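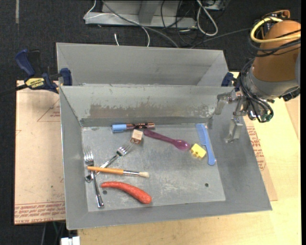
Jib Crane Retrofit, Final Report
Ezekiel Haddad, second year mechanical
November 3, 2020

My project was a wall-mounted jib crane for the Rarano workshop, which up to now has lifted gearbox housings with two people and a lot of swearing. The heaviest housing is 500 kg with its sling, so I picked the 600 kg hoist from the Listatden catalogue and worked backwards from there. Lenuța Barbu supervised and caught more of my arithmetic than I'd like to admit (thank you Lenuța!).

The first thing I did was measure the building, and I did it badly. I took the column spacing off an old drawing, drew up the whole boom in May, and then found a cable tray sitting right where the tie rod wanted to go. So the tie rod went – I switched to a cantilever boom with no rod at all, which is heavier but clears the tray.

For the boom I compared two I-sections. The lighter one passed on bending stress with plenty to spare, and I was pretty pleased with it until I checked deflection at the tip. It drooped enough that the trolley would want to roll outward by itself under load. The heavier section fixed that, and it also meant redoing the bracket, the bolts and a good chunk of my spreadsheet.

The bracket was my favourite part. It has a top and bottom pivot, and the vertical gap between them decides how hard the bolts get pulled. I stretched the gap as far as the column allowed and the bolt tension came down nicely. Kasprzak quoted on the fabrication and asked for a bigger weld access hole, fair enough, so that's in the revised drawings.

I also modelled the column in Bundusow. My first run had the base fully fixed, and Lenuța asked me how sure I was about that. Not very! I ran it again with a softer base and the sideways movement went up 15 per cent, still inside my limit.

What's left is the slew stop, which I've only sketched, and a proper check of the anchor bolts under the column. I'd want both finished before anybody orders steel. Drawings and calculations are in the appendix, with the bracket sheets first.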